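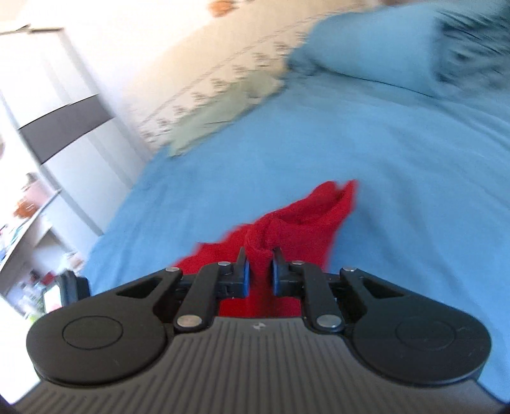 March is when I get the itch to go through my closet, and every year I put it off until the bags by the door start tripping people. So this month's item is going to be a long one about clothes. Specifically the clothes I own too many of, and how I've been getting on with wearing what I have.

Some of you will remember that last fall I said I'd stop buying anything new to wear for a while. I didn't set a date, which was probably my first mistake. I did fine for weeks. Then I walked past the Clomlow outlet at lunch and came out with two cardigans I can't tell apart, and neither can anyone else in my house. They were on the rack by the door! I'm only human.

Anyway, I've started over, and this time I've got a system. I took 20 hangers and turned them all backward on the rod. When I wear something, it goes back the right way round. I've been at it since New Year's and it's a little embarrassing how few of them have moved. There's a linen jacket in there I've been defending for years as the thing I'd wear to a nice dinner. I've been to nice dinners. I wore the gray sweater to every one of them.

A few of you wrote in to ask how I decide what stays, and I wish I had a better answer. Mostly I try the thing on and walk around the house in it for an hour. If I start tugging at the sleeves or pulling it down at the back, out it goes. Standing in front of a mirror never worked for me — I can talk myself into anything in a mirror, especially with good light and my stomach held in. Doing the dishes in it is a much harder test.

I also do a smell check on anything that's been in the bottom drawer, and I hold knits up to the window to look for moth holes. I lost a scarf I really loved that way two winters ago and I'm still sore about it. If you keep wool, wash it before you put it away for summer. Moths like a little sweat and gravy. Cedar blocks are nice and I use them, but the washing is what has made the difference in my house.

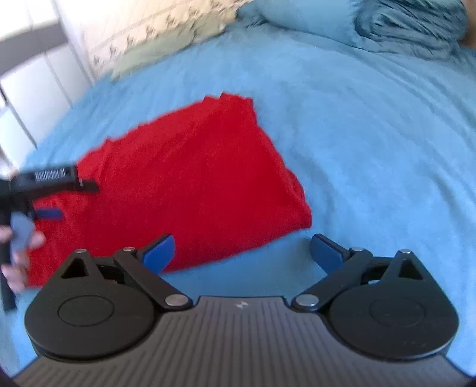
Then there's the mending pile. Mine lives in a paper shopping bag from Bratel and it had gotten so full the handles went. I finally sat down with it over a long rainy afternoon and got through more than I expected, because most of it was buttons. Buttons! I'd been avoiding a pair of perfectly good pants since last spring over one button. I had the matching one in a jar the whole time.

The hems took longer. I'm a slow hand sewer and I don't own a machine, though I priced one at Stilach and the one I liked was $1599, so that was the end of that conversation. A needle, some decent thread and a radio will do me for now. If your thread keeps knotting, cut it shorter. I used to pull off a piece as long as my arm span to save on rethreading, and I spent all my time picking out tangles. From fingertips to elbow is plenty.

For the things I can't fix myself I've been going to the Chaturvedi alterations counter, down the steps next to the shoe repair place. They redid a zipper on my old raincoat and it came back looking like they'd never touched it. Bring the thing in clean, pin a note to it with what you want done, and go before noon, when the line is short. They're closed for lunch after that and the sign on the door isn't always turned over.

Now, folding. I know this is where I lose some of you, but I've gotten three letters on the subject, so clearly I'm not alone. I was a stacker all my life. Big tall stacks of sweaters, and the one I wanted always at the very bottom, so by midweek the shelf looked like a dog had been at it. I've switched to standing things on edge in the drawer like files, and I can see everything I own at once. It does take a bit longer on laundry day. Fluffy stuff won't stand up on its own, so I put that at the ends where it has something to lean on, or I give up and lay it flat on the shelf.

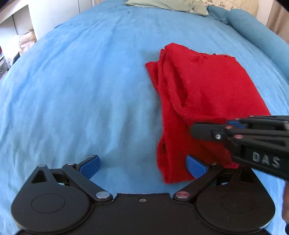
Red and folded, more or less.

My one rule for laundry day is that everything gets folded on the bed. If I fold on the couch I'll sit down, and if I sit down it all stays in the basket until I need socks. On the bed it has to be gone by the time I want to sleep. I have been known to move the whole heap to a chair at eleven at night, so it isn't a perfect rule, but it works more often than it fails.

As for where the castoffs go, the clothing swap is back this month in the church hall on the corner, same as last year. Last spring we had over 700 pieces on the tables by the time the doors opened, and the kids' coats were gone before I'd hung up my own. Please bring things washed and with all their buttons (yes, I hear myself). Shoes have to be tied together in pairs or they wander off. No underwear, no single gloves, and no bathing suits this time, please. Whatever's left goes on to the shelter, and they've asked for men's pants and plain T-shirts most of all.

I'll be bringing the linen jacket. If it fits you and you go to nicer dinners than I do, come find me early, I'm at the table on the left as you walk in. One of the cardigans is coming too, as soon as I work out which.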